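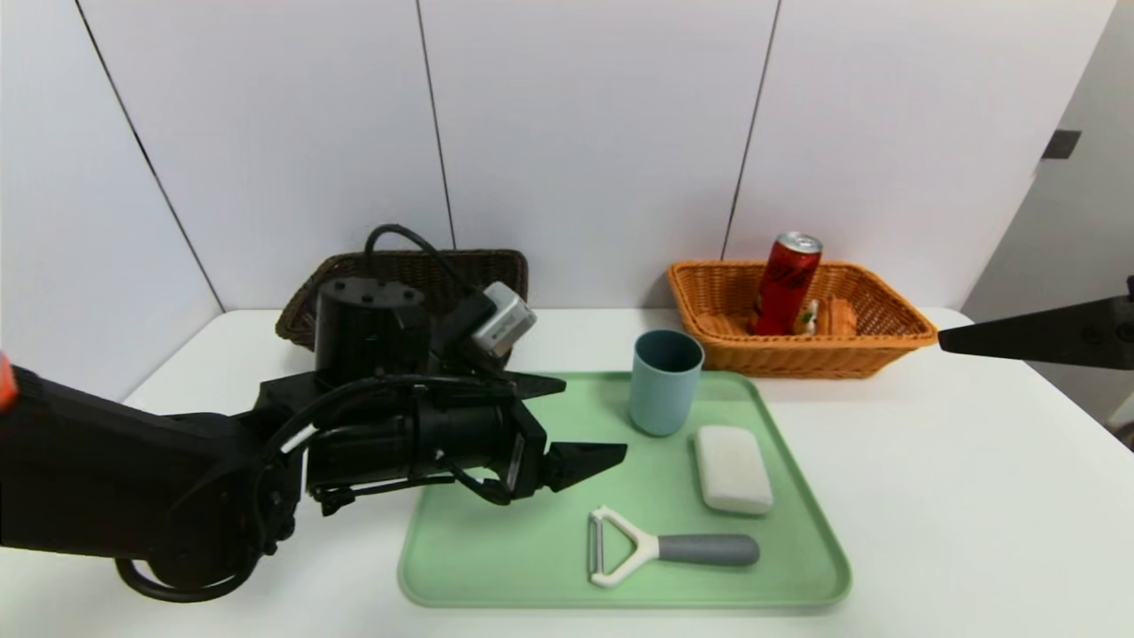

Yeoman is a two-armed tabletop robot built in a shared workshop in Clostbridge by Hideaki Honda and Haf Lloyd. Work on it began in June, and the first complete version was running by March 2019. It is used to sort and move household objects between trays and baskets.

Design

Each arm is black and ends in a parallel gripper with two long, tapered fingers. A small sensor module is mounted at the wrist, beside a round housing. Cables run outside the arm in open loops. Honda first routed them through the forearm, but replacing one meant taking the joint apart, and the builders gave up the idea after the second repair.

The fingers were redrawn several times. Early versions were blunt and could not get under flat items such as a bar of soap or the handle of a vegetable peeler. The angular shape now in use was cut by Lloyd on the workshop's own machines. The arms are bolted to a steel rail bought secondhand from Weltico, a local shelving firm.

Control

The arms are driven by a program called Prornness, written by Lloyd. It began as a script for testing one motor and still carries some of the old commands. An operator can move the arms by hand and store the positions, up to 2000 for each task. Top speed is limited to 80 millimeters per second when a person is at the table. The arms share a single power supply rated at 800 watts.

Use

Most tasks are set up on a white table with a shallow green tray. Typical objects are cups, drink cans, soap and kitchen tools, along with bread and sandwich items. Woven baskets are used as containers. Their uneven rims caught the fingertips in early trials, and the approach height was raised to clear them.

A standard test consists of 100 moves without a stop. Thin handles remain the most common cause of a failed grip. Drawings for the fingers and the wrist mount are kept in a binder at the workshop, where members may copy them. The rail mount has not been drawn up.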